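Workshop tips: building a pair of hand-held grippers
18 Mar 2024, by Ojala

We started this build in January in our shared workshop in Trurnwood. The plan was simple to say: a pair of grippers which a person holds in the hands, with cube markers on them, so that a camera can follow where the hands go. The drawings we bought from Planwood and the printed parts are our own. I write down what I learned, mostly the small household things, for the next person who builds at a shared desk.

Padding the fingers. Clean the plastic with dish soap first, let it dry overnight, and only then glue. I skipped the drying one time and the pad came off in my hand after two days. Use a textured pad on the inner side. Smooth rubber looks nicer but a plastic cup slides on it.
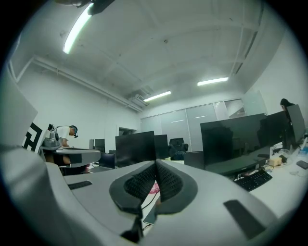

Cables are the next thing. Leave a little slack where the cable comes out of the body, then open and close the gripper slowly before you fix anything. I use hook tape now. Zip ties I had to cut every time I wanted to change something, and once I cut the cable together with the tie.

Do not tighten the screws in the printed parts with a power driver. By hand, and stop when it feels firm. If a hole is already worn, put in a drop of wood glue and a piece of toothpick – yes, in plastic also, it holds well enough for a light part.

For the marker cubes, print on matte paper. Glossy paper gives a white spot under ceiling lamps and the camera loses the pattern. Rub the paper down from the middle to the corners with an old bank card. Leave a white edge around each black square. 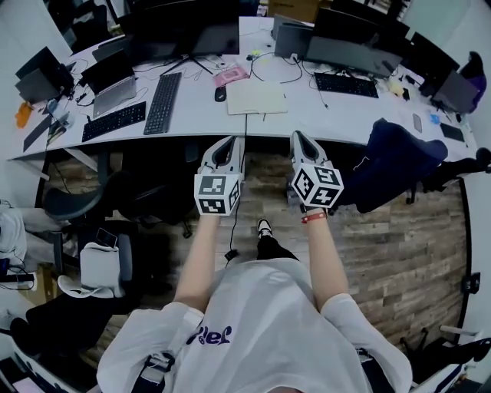
Reading time: 2 min

Weight was my biggest mistake. My first gripper was 590 grams and my wrist was tired before lunch. I took out material inside the handle and reached 166 grams less. Weigh each part on the kitchen scale before you print the second one.

At the desk, push keyboards back and loop the cables away from the front side when you practice with both hands. For screws I keep a Hollard tin with 9 small cups in it, and the lid closes well.

Comments

printsandglue: Does the toothpick trick work in nylon too? Wood glue does not stick to mine at all.

Ojala: I tried it only in PLA. For nylon I would buy a threaded insert.

m_bench: Matte paper, thank you! I lost a whole weekend to that white spot.

Contact | Copyright Ojala, Trurnwood | Back to top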